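Washing up the big trays

I've been meaning to write down how I deal with the large metal trays, mostly so I stop having the same conversation with my sister-in-law.

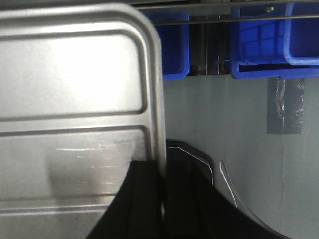
Where they came from

There are two of them, both bought when the canteen at Hulbridge closed and sold off its kitchen. I went for a stockpot and came home with the trays instead. Each one has two raised rectangles pressed into it, one above the other with a flat strip between, and the corners are rounded. They are bigger than anything else we own and they don't go in the dishwasher. I tried one on the diagonal and the door wouldn't shut.

We use them more than I expected. Theresia Baumgartner, who lives below us, borrows one every March for her seed pots. The rest of the year they hold biscuits cooling, peppers waiting to be stuffed, or the plates and glasses when we eat in the yard.

Washing

The sink is too small, so I do them in two goes. One end in, wash that half, turn it round, wash the other half. I use hot water and ordinary washing-up liquid with a soft sponge. The grease sits along the edges of the raised parts and you have to run a finger through the cloth to get it out. An old toothbrush is quicker.

If something has stuck, I lay the tray flat on the draining board, pour a bit of hot water on it and leave it while I do the pans. Bicarbonate of soda made into a paste works on most things. I don't use wire wool any more. I did once, on burnt sugar, and it took the sugar off but left a patch you can see whenever the light comes from the side.

Scuffs

People ask if you can polish them out. Shiuli Uddin gave me the end of a tin of metal polish and I spent an evening on the lower panel of one tray. It came up brighter, then a week later it was smudged again. Steel like this marks if you look at it. A drop of vinegar on a damp cloth clears the water spots, and I rinse it afterwards and leave it at that.

Rub along the grain of the metal, whichever way you do it. Going round in circles shows.

Drying

Dry them straight away with a tea towel. I used to leave them to drip and there were always lines across the bottom where the water had run down and stopped. The rolled rim on one of ours holds water too, so I tip that one on its corner over the sink first.

Putting away

Flat storage was a mistake. We had them at the bottom of a pile in the low cupboard and everything had to come out to reach them. Now they stand on edge in the gap beside the fridge, which is 80 mm wide, with a folded towel between them to stop the rattling. You pull them out by the rim.

Alois Aebischer put a proper rack in his kitchen for the same job, with wooden dividers, and it looks very smart. I may get round to one. The towel has been fine so far, though it does need washing now and then, and I see from the state of it that this is overdue.

Next time I'll write up the stockpot, which I did eventually find.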